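I quit my grocery list app in September and I have been so much happier at the store ever since. I know how that sounds! It's a list. But hear me out, because I had been using that thing for 7 years and I think it was slowly making me a worse cook.

It was called Prala, and it did everything. It sorted my stuff by aisle, it remembered what I bought last time, it pinged me when I was near the Saragih market on the corner (I live near the Saragih market on the corner, so you can imagine the pinging). By the end I had 50 items saved as "favorites," and every week I'd tap the same ones and come home with the same bag of carrots. I don't even like carrots that much. I had three bags of them going soft in the drawer and the app was still cheerfully suggesting carrots.

So now I write it down. Marker, board, kitchen. When I'm ready to go I copy what I need onto the back of an envelope and stick it in my coat pocket.

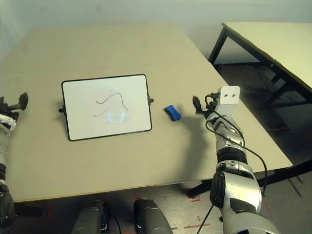 The first couple of weeks were rough, I'll admit it. I forgot dish soap twice. I left the envelope in the car and had to shop from memory, and I came home with two jars of mustard and no bread. But something kind of nice happened too, which is that I started looking at the food again. I wasn't marching down the aisle with my thumb on a screen. I saw these little purple turnips at the front of the store and bought four of them for no reason, and roasted them with butter and a bit of honey, and my whole house ate turnips. Willingly!

My handwriting is terrible, by the way. Last week I spent a good while in the canned goods trying to work out whether I'd written "beans" or "bears."

The other thing I changed is when I write the list. I used to do it in the parking lot, which is a silly place to decide what you're eating for a week. Now I do it after dinner with the fridge door open, and I start with what we already have. Half a cabbage, some rice, the end of the Vasinis feta (the salty one in the tub, so good). Then I only write down what goes with those things.
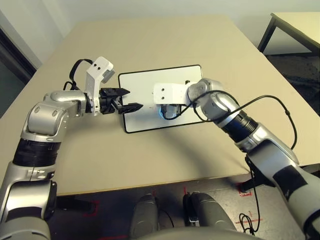 I'm throwing out a lot less, too. I haven't kept track of the money and I'm not going to, but the trash is lighter and the crisper drawer closes all the way.

A few of you asked about the bakery in Prutdale I mentioned last time. Yes, they still do the seeded rye, and yes, it's gone by 2, so go in the morning. It freezes fine if you slice it first. I've got soup going tonight with the last of the cabbage and I'll put the recipe up once I've figured out how much vinegar I put in it.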